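2020年1月28日(火)

マードン塗料の件の続き。Murkonの水性ワニス、希釈率の見直し。先週の配合では刷毛目が残ったので、今日は水を9%まで増やして試験片に塗った。配合後の重量は778g。混ぜたあと泡が抜けるまで40分置く。前回はここを急いで失敗している。

塗りはAda Rinaldiさんと分担。木口は吸い込みが強いので先に一回捨て塗りし、間をおいて平面へ。研磨は今のところ240番のまま。320番にすると次の層の食いつきが落ちる気がするが、比較はまだ取っていない。 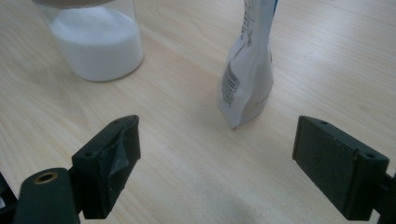 淡色の木の天板とガラス瓶。

Liyanageから届いた顔料は、袋のロット番号が納品書と合わない。問い合わせのメールは送信済み。返事が来るまで開封しないこと。棚の下段、Romow向けの箱の隣に置いてある。

Mutbridgeの椅子は座面の裏に古い塗膜が残っている。剥離剤を使うか削るかはAdaさんと相談中。私は削るほうに傾いている。脚の付け根は隙間が狭いので、どちらにしても手作業になる。

試験片の番号は153から。裏に鉛筆で希釈率と塗り回数を書く。マスキングテープに書くと、はがれたときに分からなくなる。

残り:240番の紙やすりを注文。刷毛は洗って吊るした。明日の朝いちばんに爪で硬さを確認、白化が出ていないかも見る。湿度計の電池も替える。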